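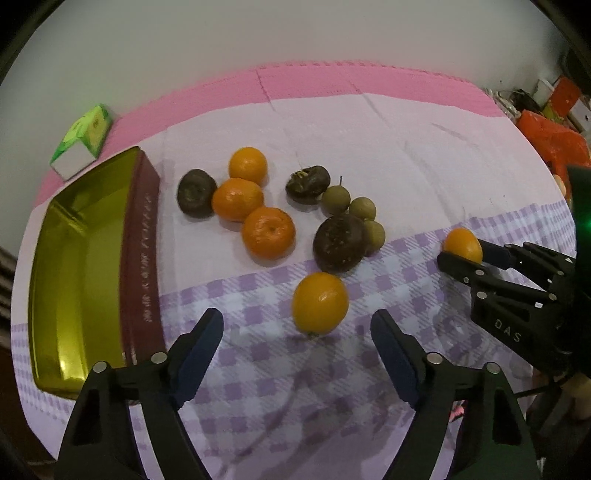
Fruit on the table, and a toffee tin that is not for toffee any more

In our house the fruit never had a proper place. The mandarins were in one bag, the longans in another bag, and the dried dark ones, which look like nothing special, I kept forgetting at the back of the cupboard. So on Monday, March 15, 2021, I decided to put all of it out on the table and look at what we have.

First I spread the cloths. I like to use more than one, because the table is old and the fruit does not roll so easily on something soft. The checked cloth goes in front. It was a present from my friend Maritza Carhuamaca, and I am still a little afraid to stain it.

Then I sort by kind. Mandarins I press lightly with the thumb near the stem, and if it is too soft there, we eat it the same evening. The small longans stay with the piece of stem when they have one. The dark wrinkled fruits need more patience. The skin is rough, and you must turn each one to see if there is a crack.
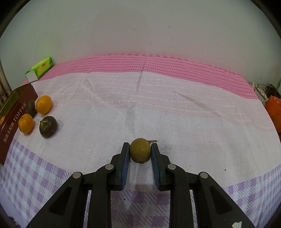 With the dried ones I also shake them near my ear. If something moves inside, I keep it for tea - this is how my neighbour Yeison Mamani does it, and his tea is better than mine. He breaks one fruit into a pot, adds hot water and leaves it for 5 minutes, then drinks it without sugar. I add a little honey, which he does not approve.

The dark red toffee packaging has been with us for a while. I wanted to throw it away, but the colour is so nice, with the gold letters, and I always find something to put in it. My plan is to keep tea things there and leave the mandarins in a bowl, where everybody sees them and eats them in time.

For the longans I have no good answer yet. In the fridge I forget them, and on the table they dry too fast. If you have a method which works in a small kitchen, please write it to me in the comments. In June I will have the same problem with cherries.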